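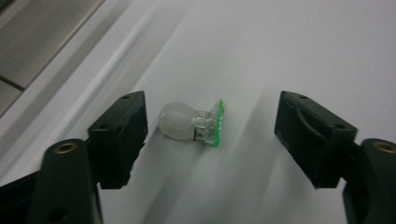

Peltmont Lighting Questions "Lifetime" Claims on Small LED Bulbs, Puts Its Own Under Review

PELTMONT – Peltmont Lighting said this week that it will stop printing the word "lifetime" on its small decorative LED bulbs, starting with packs shipped in September. The company says it has yet to see a convincing account of what the word means, its own past packaging included.

The decision follows a bench review of 474 miniature bulbs bought at ordinary retail prices. Of those, 348 came in packaging that promised long life in one form or another. Only 30 came with any explanation of how the promise had been tested.

"A bulb this size is a little globe, a clear plastic base and a sliver of circuit board," said Rhonda Marchand, product manager at Peltmont Lighting. "We keep reading that one of them will outlast the house. Maybe it will. I'd like to see the test sheet first, and most of the time there isn't one."

The review looked at labels and paperwork. It did not measure how long the bulbs last, and Peltmont Lighting is making no claim that its products do better than anyone else's. A second stage, run by the test shop Benmoussa, will burn 200 of the bulbs continuously and record when each one dims or fails. Results will be published whether or not they flatter the company. Peltmont Lighting is paying for the work, and readers should weigh the findings with that in mind.

Hatem Farouk, who will supervise the testing at Benmoussa, cautioned against expecting too much from it.

"A bench is a kind place for a bulb," Farouk said. "There's no closed fixture, no kid switching it on and off all Saturday. If a bulb does badly here, that tells you something. If it does well, I'd still be careful what I printed on the box."

The first products affected are the Hakell string light replacements and the Vikham cabinet range. New packs will state the voltage, the base type and the length of the written warranty. Phrases such as "fit and forget" and "the last bulb you'll buy" will also go. Prices will not change, and neither will the bulbs.

Customers holding older packs can keep using them, and the written warranty inside still applies. Stores may sell through existing stock. Peltmont Lighting will send new shelf cards to any store that asks for them.

Media contact: Rhonda Marchand, Peltmont Lighting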